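Subject: Re: [siltberg-garden] Chairs for the July supper, and the hall key

Hello all,

I answer the message from Sunday below, point by point. Sorry for the length.

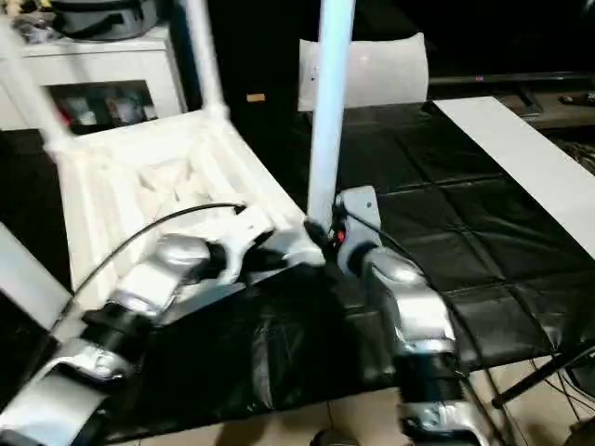
1. CHAIRS

> Do we rent again from Marinho, or do we buy? Last year we paid
> 458 for one evening and five of them came to us with a crack
> in the seat. I would prefer the plastic ones, they can stay
> in the shed all winter.

I am for buying. I asked for a price at Zarimbridge and for white plastic chairs they want 1,000 for the number we need, delivery included. After three suppers we would be on the good side. Before we pay, I would like to turn each chair over and look at the underside, where the legs meet the seat. The rented ones had their cracks there, and from the top we saw nothing.

One question stays open for me: do they stack? The shed has a low roof, and the shelf with the flower pots takes the whole left wall. If they do not stack, then my opinion changes and we rent.

2. THE HALL KEY

> Who has the key to the Eririco hall? I was standing there
> with the tablecloths and could not enter.

The key is at the bakery next door, in an envelope with the name of our list. They open at six in the morning and close at two. If you need it later, please write to the list one day before. I am sorry for the tablecloths. I should have written this already in the spring.

3. MONEY

> Can someone say how much is left in the account?

There is 3,066 in it. The water bill is paid from this already, but the new hose is not. I would not like to go under 1,000, so if we buy the chairs we can still pay the music, but the tent must wait until next year.

4. FOOD

> The same as last year, each one brings a dish?

Yes, but please write here what you bring. Last year we had very much potato salad and almost no bread. I will bring bread and the big pot of lentils. Who makes something without nuts, please put a small paper next to the dish, it helps the parents.

5. RAIN

If it rains we go inside the hall. The long tables do not pass through the side door, you must take them around the front. We scratched the door frame the last time and I have promised that it will not happen again.

Please answer about the chairs before the weekend, Zarimbridge keeps the price only until then. For the rest there is time.

With kind regards from plot 5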